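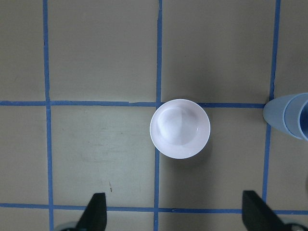
Tarnness Open Bench

The Tarnness Open Bench is a public demonstration of two-armed robot handling held each March at the Plivura workshop in Tarnness. It forms part of the town's winter program of workplace visits and is free to attend. The bench is best known for its tableware exercises, in which robot arms handle ordinary plastic bowls and cups on a table marked out with blue tape.

History

Plivura moved into its present building, a former cannery on the harbour road, after leaving smaller premises in Grarkbridge. The first open bench was meant for families of staff and drew few outside visitors. It was opened to the public the following year, when 334 people signed the door book. Attendance has since reached 1686 over a single run, and entry is now by timed ticket.

The event was cancelled once, when flooding closed the harbour road, and was held that year as a single evening at the Khattak Hall. The hall had room for only one table and the arms were not brought over, so visitors watched recorded sessions.

Setting and equipment

The demonstration table is laid with tape by hand, and the cells differ somewhat in size and shape. Staff use the cells to call out starting positions for the bowls and cups between rounds. The two arms stand on white mounting plates at the far side of the table, and each carries a black two-fingered gripper. A small camera near the gripper gives a close view of the work surface from above, and a second, fixed camera takes in the whole table. Both views are relayed to a screen in the visitors' area - a change made after complaints that people at the back could see very little.

The tableware is light and unbreakable. Cups may be set upright or laid on their sides, the latter being the harder start for most exercises. Bowls are generally gripped at the rim.

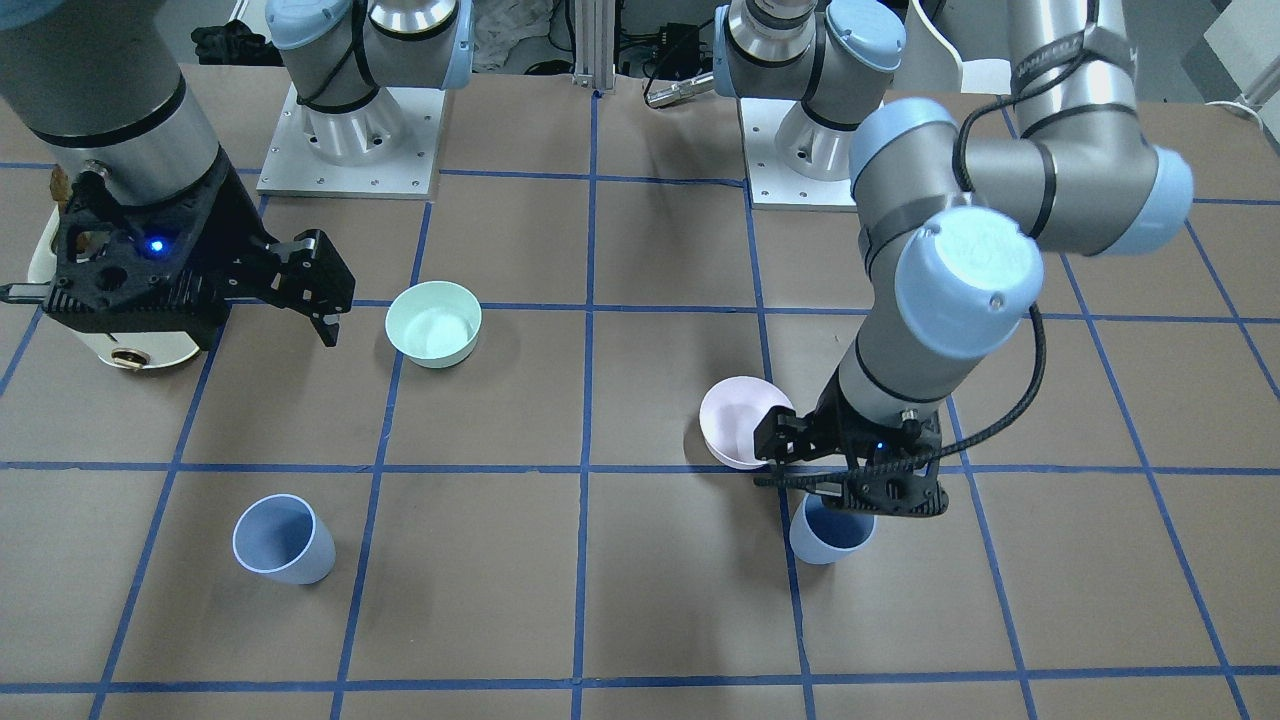 Format of a visit

Each session lasts 22 minutes and is open to visitors aged eight and over. A staff member gives a short introduction, after which the arms are run through several rounds with different arrangements of bowls and cups. Failed attempts are left in, and the table is reset by hand before the next round. Questions are taken at the end, usually beside the screen.

School groups are booked into the morning sessions, with places for 400 students in all. A colouring sheet of the table grid is given out at the door, and older classes may mark their own starting positions on it for staff to try.

Access

The workshop is a short walk from the Tarnness ferry dock. Parking is limited in winter, when part of the lot is used for snow storage. The visitors' area is on the ground floor and has step-free entry from the harbour side.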